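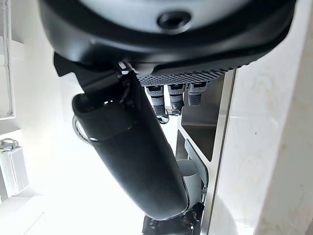 Three connectors, gray collars on top and black sleeves underneath.

I spent most of January cleaning up an address list, and I want to write it down while I still remember how I did it, mostly so that I can find it again next winter when I have forgotten everything.

The list belongs to the Bianchini reunion, my mother's side of the family, and it has been passed from cousin to cousin for longer than I've been able to type. Lucrezia Farina kept it before me and she kept it beautifully, in her own way, with a color for every branch of the family and little notes in the margins (pink meant "call first," I eventually learned). Then she moved to a smaller apartment and a slower computer, and one evening the file landed in my inbox with a heart and no instructions. It had 146 households in it. It also had 2,000 rows, and it took me a whole pot of tea to understand why.

What had happened is that somebody long ago had laid out each address like an envelope. Name on one row, street on the next, then the town, then a blank, sometimes two blanks, sometimes a phone number, and in the case of the Jelden cousins a recipe for plum cake. It looks lovely when you scroll through it. You can read it like a letter. But ask it to sort by last name and the whole thing goes off like a dropped drawer of silverware, with all the streets at one end and all the Aunt Somebodies at the other. I did exactly that on my first night. Thank goodness for undo!

So before anything else, make a copy. I called mine "addresses DO NOT TOUCH" and put it in a separate folder, and then I felt brave enough to get going on the other one.

I use Lilon for my spreadsheets, which my nephew thinks is terribly old-fashioned of me, but the steps should be close to the same in whatever you have. I opened a fresh sheet and typed headings across the top row: last name, first names, street, town, state, zip, phone, notes. One household per row and one kind of thing per column. Then I started moving people over. There is a clever way to do this with formulas, and Cosimo Rinaldi very kindly wrote me one that worked on every household with exactly four lines. That was about 70 of them, and I was so happy to see them flow into place that I called my husband in from the porch to look. The others I did by hand over several evenings, with the radio on.
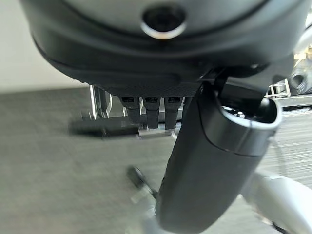 Splitting the names was the part I'd been dreading. My cousins don't come in tidy packages — there are double last names, there's a "Junior," there are two households where the couple wanted her name first. I let the program split each name at the last space and then went down the column fixing the odd ones. It helped to work on only a few columns at a time and hide everything else, so that I had first names, last names and notes sitting together on the screen like those three black plugs, side by side in a neat row, and nothing in between to pull my eye away. I caught a good many mistakes like that. I also caught a Hatetti Street that had been sitting in the last name column, apparently as a member of the family.

Then the zip codes. If you have relatives in New England, as I do, you will want to set that column to text before you paste anything into it. I set it afterward, and every zip that began with a zero had already lost it. I had to type them back in one at a time.

The last thing I did was look for duplicates, and I found 19. Some were plain repeats, easy to delete. Others were the same people at an old address and a new one, and for those I made phone calls, which took longer than all the rest put together and was much the nicest part. I talked to a second cousin for an hour and a half about her knees and her tomatoes. She has a new address, by the way, and it's in the sheet.

Lucrezia asked me whether I had kept the colors. I have! There's a column called "branch" now, and the program tints each row to match, so she can still find the pink ones. I haven't decided what to do with the plum cake. For the moment it's in the notes column next to the Jeldens, butter and all, and I may print it on the back of the invitations.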